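Costance two-arm kitchen helper: open day notes and booking

If you've only met Costance on a spec sheet, come and see it in a kitchen! Our open days at Thambiah are held in a home kitchen, with the bowls, cups and cords that pile up in anybody's house. The two arms work side by side, each with its own gripper, and Ferhat Altıntaş talks you through the session while they're at it.

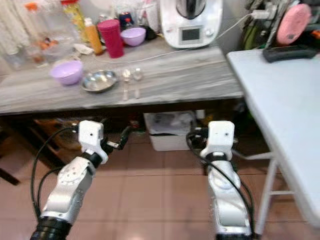
Every session starts at 10 a.m. and lasts as long as people keep asking questions (the January one ran well past lunch). We take tableware first — bowls, dishes, then anything with a handle — and visitors may swap in something from their own bag. Please do! A dented lunch tin taught us more than a month of tidy tests.

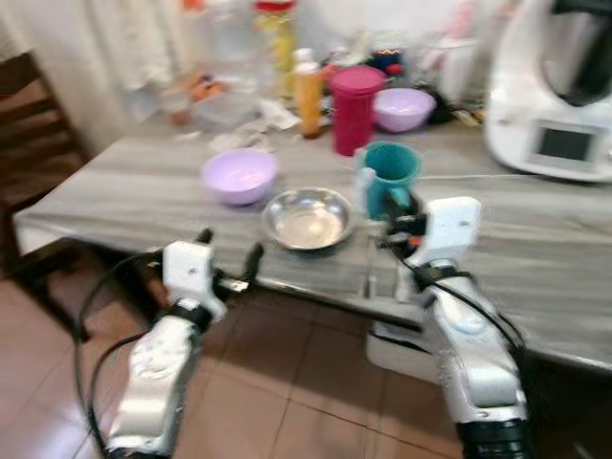

Ruwan Begum wrote to us after a visit that the pauses were the best part, when an arm stops short of a bowl and comes at it again from another side, and asked if the next group could see more of that. Yes, we've now left a slot for retries.

The full program has around 400 short tasks, and we never get through more than a handful in a morning. Moving between the table and the rest of the room is my favorite bit, so stay for the second half if you can. 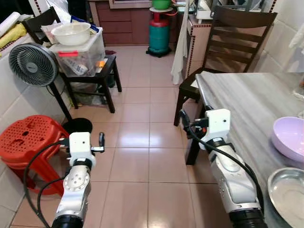 Groups are kept small so that everybody gets a good spot. Wear flat shoes, and ask Asanka Seneviratne for the task list if you want to pick one ahead of time.

Costance at Thambiah | Contact: Iresha Chowdhury, Room 304 | © Pronulbridge | Back to top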